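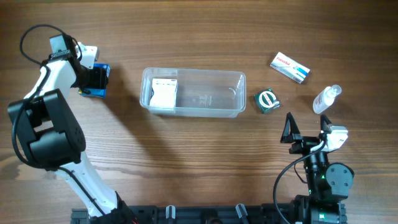
Oiled tops move with the seasons, and the one in the back room at Flollcombe has now been through a full winter. I logged humidity from December until the heating went off, and the peak reading was 91 per cent, on a night when the vent had been left shut. On wood with the grain running in long streaks like this, a warm brown all over, a dull patch shows up best under a low lamp held across the streaks. I found two and rubbed them back by hand. Alasdair Kerr prefers a hard wax. I have stayed with oil, thinned for the first coat, and will measure the width again next December.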